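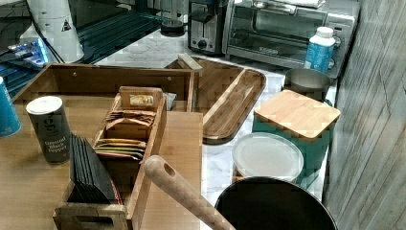

The counter at the rental, toaster oven at the back.

I have been walking in the same pair of leather flip-flops since October, and I kept notes on how they wore, mainly to settle a question about footbed thickness. The sandals are the Plana, from a small maker called Sakalauskas. I bought them at the shop in Etville after trying two sizes and a wide fit. I paid full price.

The build is simple. There is a full-grain leather strap with a nylon toe post, a leather-topped footbed, a layer of foam under that, and a rubber outsole that is stitched at the heel and glued everywhere else. The shop listed the outsole at 12 millimeters. I measured it with calipers at the heel, the ball and the toe, and it was right at the first two and a little thinner at the toe, where the sole curves up. That is normal for a molded outsole and I don't count it as a fault.

Weight for one sandal, left foot, size 46, was 321 grams on a kitchen scale. The right one came out slightly heavier. I put that down to glue. For comparison, my old pair of Balleluras was a good deal lighter and felt like nothing on the foot, but the foam went flat under the heel in one summer and never came back. I still have them for taking out the trash.

Fit first. The Plana runs long and narrow. My heel sits well inside the back edge in my usual size, and one size down my toes hung over the front when walking downhill, so I stayed with the larger. The strap was tight across the instep for the first two weeks. I did not use a stretcher. I wore them around the house with thick socks pushed between the toes, looking ridiculous, and the leather gave enough by the third week that I stopped noticing it. The toe post took longer. It has a seam on the inner side that faces the second toe, and it rubbed until the edge of the seam wore down. Some tape helps.

On the footbed: the arch is higher than it looks in the shop. If you have flat feet you will feel it as a lump for several days. I have a medium arch and found it firm but fine. The leather top darkened quickly under the heel and the ball, and it gets slick when it is wet. This is the main weakness of the design. Walking off a wet boat ramp, my foot slid sideways twice, and I now change to rubber sandals for anything near water. A leather footbed on a beach sandal is a strange choice and I would like to see a version with a textured synthetic top.

Grip on the outside is better. The tread is a shallow herringbone with wider channels along the edge. It held on dry concrete, on packed sand and on the painted steps behind the rental. On wet tile it was average. Small stones get stuck in the channels near the toe and click when you walk on hard floors, so I dig them out with a key.

My friend Mohcine Zaki has the same model and walks differently from me, with most of his weight on the outer edge. His outsoles are visibly worn on that side and mine are even. He also left his on a car dashboard for an afternoon and the glue let go at the toe of the left one. He fixed it with contact cement and a clamp overnight, and the repair has held. I mention it for anyone who parks in the sun.

Care has been minimal. I brush the sand off, wipe the straps with a damp cloth and let them dry in the shade. I used leather conditioner twice. The second time I put on too much and it came off on my feet for a day – dark brown, hard to wash out. Thin coats only, and keep it away from the footbed.

Back to the thickness question. I had assumed that a thicker footbed would mean less soreness on long walks. My longest outing in these was the 900 steps up to the lookout and back down, with a flat stretch of road on either side. My heels were fine at the end. My shins were not, and I think the stiffness of the sole is the reason, as it does not bend much at the ball and the toes have to grip to keep the sandal on. A thinner and more flexible sole with a better strap might do more good than extra foam. I will try the Plana with the lower footbed when the shop has it in my size.

For now I wear them most days, on dry ground, for walks under an hour.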